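Thread on the perception changes we merged in August for the bedroom tidying task. Mostly notes for people working on similar stacks.

1/ The task is simple to state. Find clothes on a bed, pick one up, put it in a bin by the door. The planner only sees what the segmenter hands it, and the segmenter was our weak spot.

2/ Old setup: a single model proposed masks on the head camera image, then we fit a plane to the bed and kept anything sticking up from it. That works on a made bed. A duvet is not a plane. Every fold became an object candidate.

3/ We had runs where the planner queued 6 grasps and 4 of them were duvet. The grasp scorer liked them too. A bunched duvet edge has very good geometry for a pinch.

4/ New setup drops the plane. We build a height map of the bed, smooth it hard, and treat that as the bed surface. Candidates need both a height residual and a color or texture boundary. Either one alone gets thrown out.
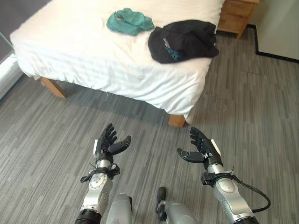
Start pose at the foot of the bed. Teal cloth and black garment are the targets, both out of reach from here.

5/ Reach is now checked before grasp planning. We used to sample grasps first and filter by kinematics after, which wasted most of the time budget. Now anything out of reach goes straight to the base planner, which proposes a new standing position.

6/ Dark clothing is still the harder case. Depth gets noisy on black fabric and the residual test turns unreliable. On a white duvet the color boundary is easy to find, so we let it carry more weight when depth confidence is low. Dark on dark is unsolved.

7/ Hands in view were a separate bug. The self-filter used the arm meshes without the cable or the wrist brackets, so bits of the robot came back as clutter. Sotiris Antoniadis padded the collision model and added a cable volume. It's crude and it costs us a strip of carpet we could otherwise see.

8/ Numbers. The replay set is 3125 recorded views from the Indholm and Druten rooms. We hold out 900 and never tune on them. Duvet false positives on the held-out views are low enough now that I look at each one by hand.

9/ What's left is mostly clothes lying right at the bed edge. The height map smoothing bleeds over the side and the residual goes wrong there. I have a branch that clips the map at the mattress outline, but a duvet hanging past the mattress hides that outline.

10/ Config changes are in the Lanidlow repo under perception/bed. If you use the old plane fit, the flag is still there but off by default. It goes away in the next release.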